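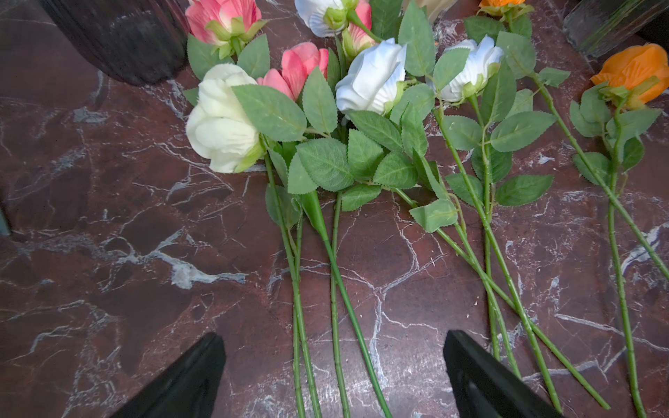
Teaching by the Stem

7 min read

The task sheet at Kirkeck has one line on it: pick up one stem, put it in a vase, repeat until the counter is clear. A person does this in under a minute and thinks of something else while doing it. Kirkeck has collected 435 recorded runs of the task since it was added to the list, and the group that trains on them would like more.

Kirkeck is a data shop. It builds no robots and sells no models. It hires operators, sets up counters and tables in ordinary rooms, and records people doing household work through a pair of gripper fingers with a small camera mounted close behind them. The recordings go to Clallow, which trains a manipulation policy called Jumlow. The policy sees what the wrist camera saw and learns to predict what the fingers did next.

Flowers were added in July. Before that, the list was mostly cups, cloths and boxes, and Jumlow had become good at objects that stand apart from each other. It was poor at piles. Long thin things that cross one another were the worst case, and artificial roses have the right properties: stiff stems, serrated leaves that catch, and heads far wider than the part to be held. They also survive being dropped. Real stems were tried for two days and given up when the leaves began to come off and each run started with a different plant from the one before.

Cream, pink, white and orange roses are in use on the marble counter. Color matters less than it might seem. It allows an instruction such as "take the orange one," and the policy must then connect a bloom at one end of the pile to the correct stem at the other, often with leaves covering the part in between. Following a stem through foliage is the skill being taught. Closing the fingers is the easy part.

The marble is a problem in its own right. It is dark, polished and full of pale veins, and in an early version of Jumlow the fingers would sometimes close on a vein. Clallow asked for more of that counter, and for the same task on plain surfaces, so that the model would see both. The vases are ribbed for a similar reason. Clear ribbed glass breaks up whatever is behind it, and the rim is hard to place in depth from a single small camera.

Each run follows a fixed procedure. The operator lays out the stems, starts the recording and works at a steady pace. Hesitation is left in. So are misses, provided the operator recovers from them without help. A run in which two stems come up together is kept if the operator lowers them, separates them and goes on. A run in which the operator shakes one loose is marked for review, as shaking works often enough that the policy would copy it.

The layout is where most of the argument has been. Operators left to themselves place roses neatly, heads one way and stems the other, as they would come out of a wrapper. That is a fair picture of how flowers arrive on a kitchen counter, and it belongs in the set. It can't be the whole set. Kirkeck now has a printed card for each run giving the direction of the heads, the spacing and the position of the vases. On one card in four the direction is left blank and the stems are dropped from the height of the elbow.

Of the 435 runs, 81 were rejected. The most common fault was a hand entering the view to straighten a leaf. The second was speed: a practiced operator begins to move before the camera has had a clear look at the target, working from memory of the layout. The recording then shows a correct motion with no visible cause, and a model trained on it learns to guess. Operators are now told to bring the camera over the stem, stop, and then go down.

Labeling is done afterward by other people. They mark the moment of contact, the moment of lift and the moment of release, and write one sentence saying which flower was taken. Two labelers see every run. When they disagree on the flower, the run goes back to a third, and the cause is nearly always a pair of white blooms lying close together.

Clallow tests each new version of Jumlow on a counter at its Yule site, which doesn't appear in any training run. The test is 50 attempts, with stems laid from cards the policy has not met. Clallow does not publish the score. It does send back a list of failures, sorted by kind, and Kirkeck writes its next cards from that list. The latest one is mostly leaves: the fingers reach the right stem with a leaf folded between them, and the grip slips during the lift. The next batch of cards calls for stems turned so the foliage faces up.

We use cookies to remember your reading preferences. Manage your settings at any time.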